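Chinelos à porta e chá de limão: uma tarde com a arrumadora da Laing

Cheguei às quatro da tarde, com a desculpa de uma entrevista de meia hora, e saí de lá já de noite e com um saco de limões na mão. A dona da Laing, uma pequena casa de arrumação e organização doméstica que ela gere a partir da sala de jantar, pediu-me que não pusesse o nome dela. "Os meus clientes são discretos, eu também sou." Combinado!

Começámos pelo óbvio: como é que alguém acaba a arrumar as casas dos outros? Ela riu-se. Trabalhou 12 anos na contabilidade da Redden, uma empresa de transportes, e diz que o salto foi mais pequeno do que parece. "Eu passava os dias a pôr faturas no sítio. Agora ponho camisolas. A camisola queixa-se menos."

A primeira cliente foi uma vizinha do prédio que ia mudar de casa em junho e tinha 19 caixotes por abrir desde a mudança anterior (a anterior!). Levaram quatro dias. Perguntei o que havia lá dentro e ela fez uma pausa comprida. "Toalhas. Cabos. E um serviço de jantar que ela andava a pagar à irmã porque achava que o tinha perdido."

Eu, que tenho uma gaveta só de pilhas duvidosas, quis saber por onde se começa. Esperava ouvir qualquer coisa sobre deitar fora. "Eu não mando deitar nada fora. Sento-me à mesa com a pessoa e pergunto-lhe como é a manhã dela. Onde pousa as chaves, onde toma o café, quem sai primeiro." Contou-me que há famílias que discutem todos os dias por causa de uma mochila, e que a solução pode ser um gancho à altura de uma criança de 8 anos.

E móveis, compra-se muito? Aqui ela endireitou-se na cadeira - percebi que era tema sensível. "As pessoas compram a estante antes de saber o que lá vão pôr. Depois a estante manda nelas."
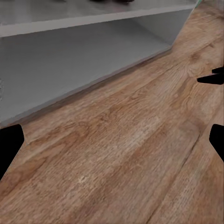

O conselho dela é viver um mês com as coisas em caixas abertas, no chão, e ver quais é que a mão procura. Só depois se mede a parede. Ela própria esperou quase um ano para mobilar o corredor, e o marido ainda lho atira à cara nos jantares de família.

Já com o segundo chá, falámos de dinheiro. Cobra à tarde, nunca à hora, porque à hora os clientes ficam nervosos e escondem coisas nos armários para acabar mais depressa. "Já apanhei um senhor a enfiar revistas debaixo do sofá enquanto eu fui à casa de banho!"

Antes de me ir embora pedi para ver a despensa dela. Disse-me que não. Insisti um bocadinho, e ela foi buscar os limões.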